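Searches of Rented Storage Units: A Study of Consent and Third-Party Access
Student Project Report, Constitutional Law Seminar
Benedetti School of Public Affairs, Prirnirville

1. Purpose of the Project

This report examines when police may search a rented storage unit without a warrant. The question matters to a large number of renters who keep papers, furniture, and family records outside the home and who may assume that a locked unit is treated like a locked room. The project team compared rental agreements with the general rules that courts apply under the Fourth Amendment.

2. Background

The Fourth Amendment protects people against unreasonable searches and seizures. Courts ask whether the person had a reasonable expectation of privacy in the place searched. A renter who pays for a unit and holds the only key will normally meet that test. A facility owner who keeps the right to enter for repairs does not, by that right alone, gain the power to consent to a police search.

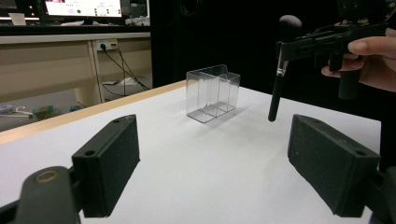 The harder cases arise when rent is overdue. Many agreements allow the owner to change the lock and later sell the contents. The team found no single answer on when the renter's privacy interest ends. State lien laws differ, and the notice given to the renter often carries great weight.

3. Method

The team read 32 rental agreements, including those used by Grudard Storage and Orel Self-Keep, and sorted each clause on entry by the owner. The team also sent a written survey to renters in Prirnirville and received 129 completed forms. Survey work closed in February.

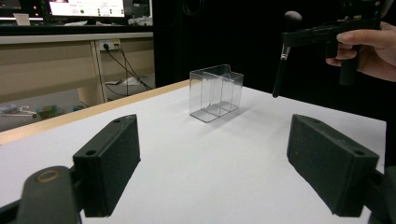

Reading time: 2 min

4. Findings

Most agreements allowed entry in an emergency. Fewer mentioned the police at all, and those that did used broad terms such as "lawful request" - a phrase that could mean a warrant, a subpoena, or a question at the front desk. Renters who answered the survey seldom recalled reading the entry clause before signing.

5. Recommendations

Agreements should state plainly whether the owner will ask for a warrant before opening a unit. Notices of default should tell the renter the date on which access ends.
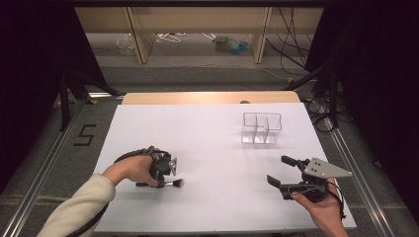
Figure 3. Two hand-held grippers, the left one holding a small makeup brush.

6. Limits of the Study

The survey covered one city and relied on memory. The team did not review commercial warehouse contracts. The full clause table is held with the seminar papers at the Benedetti School library and may be read there on request.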